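## 3. Shelf Layout and Facing Procedure

The Trerkent test store was fitted with shelving of the type used in small convenience shops, so that results could be compared with the earlier Skaltwood survey of snack aisles.
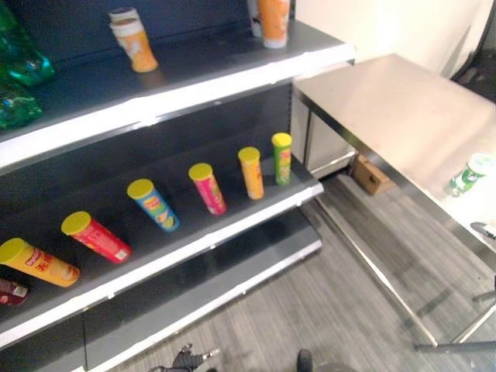
**Figure 3.** Three-tier shelving unit with potato chip canisters lying on the middle shelf, lids toward the aisle; stainless steel table at right.

Canisters are awkward stock. Bags can be pegged or leaned, and boxes hold their position, but a cylinder stored upright hides most of its label curve and falls easily when a shopper reaches past it. A cylinder on its side is stable only if something stops it from rolling. Alhassan store guidelines permit both positions and leave the choice to the shop. We therefore treated orientation as a variable and held shelf height, lighting and product mix constant within each block of trials.

### 3.1 Horizontal placement

In the horizontal condition, each canister was laid with its long axis running front to back and its lid toward the aisle. One canister was used per flavor. In the arrangement shown in Figure 3, six canisters share the middle shelf, and the body colors run from yellow and red through light blue and pink to orange-yellow and green. The lids are all yellow. A shopper standing directly in front of the unit sees a row of nearly identical discs, and flavor must be judged from the part of the body visible behind the lid. This cost was expected to be largest at low viewing angles.

Spacing was set by eye to match normal shop practice. A gap was left between neighboring canisters so that a hand could close around the body without moving the next item. Trials in which a neighbor rolled were logged as disturbed and kept in the data set.

### 3.2 Use of the other shelves

The top shelf carried mixed items, including a bottle and an upright snack canister with a white lid. These were not scored. The bottom shelf was left empty in this layout to keep all scored picks at one height – a separate block, reported in Section 5, repeats the task with the bottom shelf stocked.

### 3.3 Trial schedule

The full schedule comprised 3000 picks, of which 750 used the horizontal condition. A further 500 picks were reserved for restocking, in which an item was returned to its gap from the table. Layouts were reset from a printed plan after every 12 picks. The plan follows the Vutilau notation, with shelves numbered from the top and positions counted from the left. Flavor order was changed between blocks but not within them, and the lids were kept facing the aisle throughout.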